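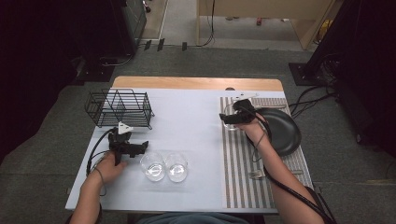 Setting a table with the Garnex hand-held grippers, one in each hand.

Table setters wanted for product trial (part-time, 2 places)

Tremulen sells the Garnex, a pair of hand-held grippers for recording household tasks, which our customers use to teach their robots. Before the new version of the kit goes on sale we would like people from outside the company to work with it and tell us what is comfortable and what is not.

What you will do
You sit at a small table and move glasses, plates and forks between a dish rack and a placemat, holding one gripper in each hand. You repeat the same task many times with small changes. After each block you fill in a short form about your wrists, the weight of the grippers and the cables. Over 2000 recordings are planned for the whole trial, divided between the participants.

Whom we look for
You are 18 or older and have normal use of both hands. Left-handed people are very welcome, as we had too few of them in February. You do not need to know anything about robots. You should be patient, and you should be able to say in simple English what bothers you. Please do not apply if you have had wrist or shoulder complaints in the past year.

What we offer
A paid contract of 12 weeks, two mornings per week, in our test room in the Jumon building. Travel costs by public transport are paid back. Lunch is included on the first day, when you receive the instruction. Participants may buy a Garnex kit afterwards at the staff price.

The recordings show your hands and arms, and sometimes your lap. Your face and your voice are not recorded. You will get the consent form by e-mail before the first visit, so that you can read it at home.

How to apply
Send a short letter, with the mornings on which you are free, to Arnout Verschueren before the end of November 2018. A CV is not necessary. Questions about the grippers themselves can be put to Jozef Postma, who leads the trial.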